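Student Project Report: Do Our Lab Rules for Robot Arms Do Anything?
Quezada build, laundry handling task

Our project was to check the Skoltura bench rules against what happens when two arms handle clothes. The rules run to 7 pages. We expected to find them too strict. Mostly we found them vague.

Rule one says the work area must be "clear of items not needed for the task." Needed according to whom? The rule covers the tabletop and says nothing about the surface next to it, which the arms can also reach. A checklist that stops at the table edge is not much of a checklist.

The speed rule is better written, but we doubt the number behind it. It was taken from the Pralon handbook, which was written for boxes. Cloth snags and hangs down between the fingers – a box doesn't. We logged 1853 grasps and threw out 1541 of them as too messy to score, so I would not trust any pass rate from this report, including ours.

The rule on cables is one line long: "keep tidy." We suggest a set distance from the gripper, measured with the arm fully stretched out.

We also think the stop button test should be done before every run. In April it was done once a week, and the sign-off sheet was often filled in afterward.

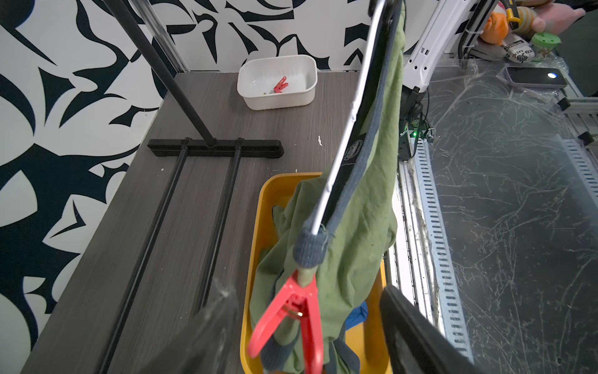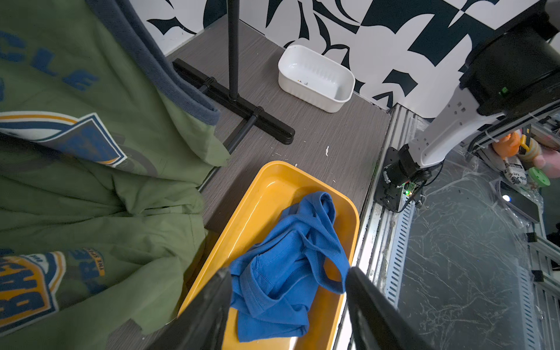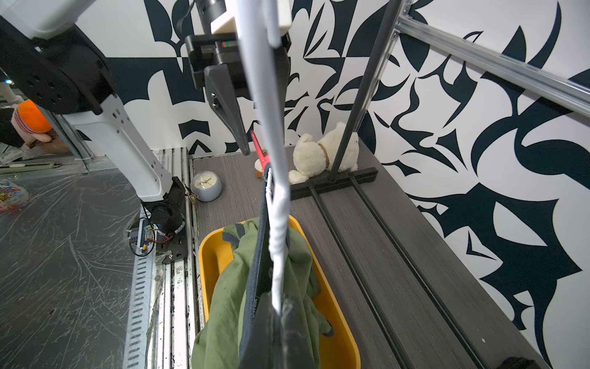
Figures 1 to 3. Garments and yellow container on the bench, seen from the gripper.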